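Chapter 6
Solid Waste and the City: Who Collects, Who Pays

Every town produces waste each day, and every town has to decide where it goes. In small places the question may be settled by a single truck and a single landfill. In a large city it involves street sweepers, haulers, transfer stations, recyclers, inspectors and courts. This chapter looks at how those parts fit together and what happens when one of them stops working.

We use the city of Vakthorpe as our main case. Vakthorpe is divided into 16 wards. Until recently each ward hired its own hauler, set its own fees and kept its own records. Some wards had pickup twice a week. Others went a month without it, and residents carried their bags to vacant lots or to the banks of the Dewan, the river that runs through the lower part of the city.

In April 2023 the city council replaced the ward contracts with one citywide service. Under the new rule, each household pays a flat fee with its water bill. Food stalls and shops pay by the bin. A business that leaves waste on a public street can be fined 500 dollars for a first offense and 3,000 dollars for a third.

Shahnaz Wanigasekara, who studied the change for the regional planning office, found that collection improved first in the wards with paved streets. In the Clivard district, where many lanes are too narrow for a truck, crews had to use handcarts and bring the waste out to a loading point on the main road. By July the loading point was overflowing on most days. The city then added a second one near the Prendamum market.

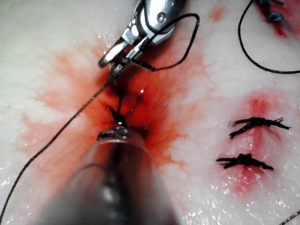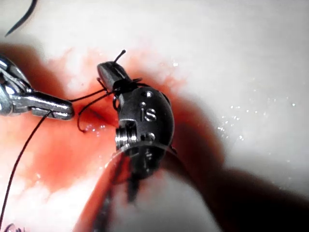
Why would a city charge households a flat fee but charge shops by the bin?

Households in the same city tend to produce fairly similar amounts of waste, and a flat fee is simple to bill. Shops differ a great deal. A tailor may fill one bin in a week while a produce seller fills several in a day, so a charge for each bin ties the cost to the amount collected.

Fees are only one part of the system. A city must also decide who enforces the rules. In Vakthorpe the sanitation department writes the tickets, but the ward offices hear the appeals. During the first year the ward offices threw out 91 tickets, most of them for missing addresses or unclear dates. Section 6.3 returns to this problem and compares it with cities where one agency does both jobs.

Terms used in this chapter

Transfer station: a site where waste is moved from small vehicles to large ones.
Hauler: a company or agency that carries waste from the point of collection.
Illegal dumping: leaving waste on land or in water without a permit.

Section 6.1 begins with collection routes and how they are drawn.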